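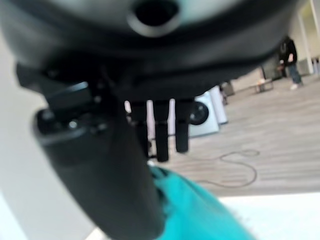
12/24/22

The laundry closed at noon and won't open again until after the holiday, so I finally have time to write up what has been going on at work. A few people have asked since I mentioned it in August.

For anyone new, I work at Prerkby, a laundry that does linens and clothing for guesthouses, a couple of clinics and one very picky hotel. There has been a laundry in our building since 1899. I started on the folding tables and now I run the afternoon shift. Folding is where most of the hours go. The washers and dryers have been doing their part without us for decades, but someone still has to take each piece out of the pile, find the corners, fold it and put it on the right stack.

That is the part the robot is supposed to help with. The company that makes it is called Jorkidix. The arm has a hand with fingers, and it reaches down and picks up cloth from a table. When it picks well, it is a dull thing to watch. When it picks badly it takes hold of two pieces at once, or gets a sleeve and leaves the rest of the shirt behind. Towels are easy for it. Fitted sheets are not easy for anyone.

We have had it for a trial since late summer. In its best week it sorted 1295 pieces, mostly hand towels and scrub tops. A good person on that table does more than that in a week. But the robot works through lunch, and it doesn't get sore wrists, and I have had sore wrists for years.

What changed for us is mostly the order of the day. We used to tip everything out in one big heap and work from the outside in. The robot has trouble with a heap, so now one of us spreads the pieces out before they get to it. That was a new job, and for the first few weeks it was a boring one. Sigrún Hallgrímsson took it over and moved the carts so she could spread and check for stains in one pass. We were doing the stain check at the end before, after everything was folded, and had to unfold whatever failed. I don't know why we did it that way for so long.

The other change is the noise. You get used to talking across a folding table. With the arm at one end, two of us now stand with our backs to each other, and there is less talk. I miss it more than I expected to. We asked to have the tables turned, and Hviid, who own the building and the business, said they would look at it in the new year.

On the question everyone asks: no one has been let go. We were 3 people short before the trial and we are still 2 short, so there was room. I asked what happens when there isn't, and the answer was that they don't know yet. I would rather hear that than a promise. Our other site, in Girby, is waiting to see how we do, and the people there call me for news more often than management does.

I also wrote down a short list of what I want before anyone signs for a second arm. Training on paid time. A stop button at every table - and a say in how fast the thing is set. The list is pinned up by the time clock and people have been adding to it in pen. Somebody wrote "better coffee" and I left it on.

We start again with the hotel's sheets on the first morning back.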